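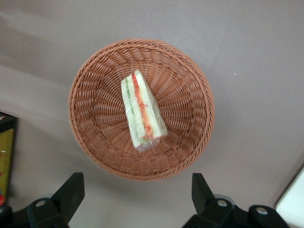

Week two of collecting demonstrations for the snack counter task at Kindthorpe. I write some notes in this thread, maybe they are useful for someone who is starting the same kind of work.

The task is simple to say: take a wrapped item from one place and put it in another. Basket, tray, shelf. An operator drives the two arms, we record all the cameras and the joint positions, and the policy must learn from this.

Target for this batch is 165 good episodes. On 13 September 2019 we had 40. "Good" is the word that costs us time.

What we reject: the operator stops in the middle to think, the item is pushed against the rim before the grasp, the fingers close two times. A person watching would call it a success. But the model will copy the hesitation also, we have seen it.

Plastic wrapping is the hard part. It shines in the wrist view and the loose ends move when the fingers come near. I ask operators to grasp the body of the item and never the end of the wrapping. 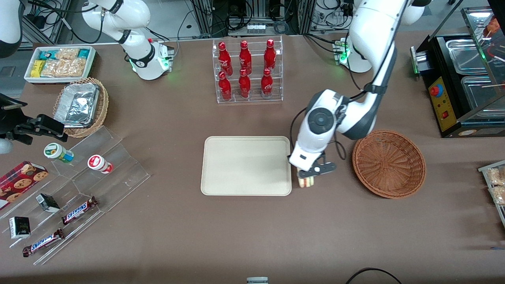
We keep the counter full on purpose. Our first batch, called Pidon, was recorded on a clean table, and the policy became lost when we put one extra box beside the tray. For the new batch, Flallelura, the neighbors stay on the table and we move them between episodes.

How much to move them? I don't have a good rule. Now we change the layout every 6 episodes. More often would be better for the data, but the operators get tired and then the driving gets worse.

Small thing which helped a lot: after each episode the operator says aloud "keep" or "drop", before looking at the replay. Then we check the replay. In 26 episodes the two answers did not agree, and these were the most interesting ones to discuss.

Also please write down which arm did the grasp. We forgot this in Pidon and I labeled everything later by hand – very boring evening.

Next is bimanual handover, with the item passed from one gripper to the other. The format converter (we use Doucette) still mixes up left and right wrist streams in some files, so I must fix this first.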